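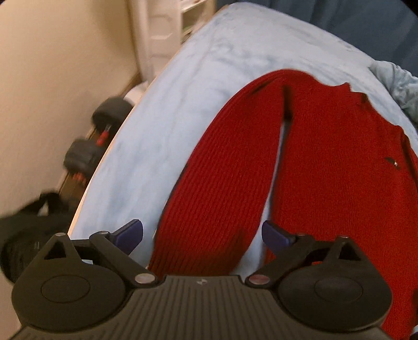
The red jumper, sleeve first. Gripper open and ready to go in.

How to fold a jumper the way you'd teach a robot to
4 min read

I get asked a lot whether a machine can do the washing yet. My answer is "bits of it, slowly", and folding knitwear is a great way to see why. So let's fold one with a two-fingered gripper (kitchen tongs will do if you're playing along at home!).

1. Lay it out on something padded. A bed is perfect, because the fingertips can press down a little and get under the wool. On a hard bench they just skate.

2. Sort out the sleeves. You want a clear gap between sleeve and body, otherwise you'll pinch both layers and drag the whole lot sideways. Ribbed sleeves are kinder, I reckon.

3. Come in from the hem end with the fingers wide. Go lower than feels right, close gently, lift a few centimetres and stop. If the body comes up too, let go and start again.

4. Carry the sleeve across the chest and put it down flat. Don't fling it. Same on the other side, then bring the hem up to the collar.

My best time with one hand is 43 seconds. With my actual hands it's 9, and that's while watching telly.

Now, the robots. I ran the same fold on the Arnusa arm with Greltine's software (the October version) and gave it 80 goes across a few different jumpers. About half came out as something I'd put in a drawer. It was lovely on flat, plain knits and hopeless once a collar bunched up, and it needed me to spread everything out first, so steps 1 and 2 were still my job. Tea towels, though? Brilliant. I'd hand those over tomorrow.

If you try it, start with a thick jumper and leave the thin cardigans for later.

2 comments

Chun-yin Wei: Tongs version works a treat, but mine kept snagging. Put rubber bands on the tips and got under a minute.

toledo_tinkerer: Any chance of doing fitted sheets next? Asking for my whole household.

Shared 9 times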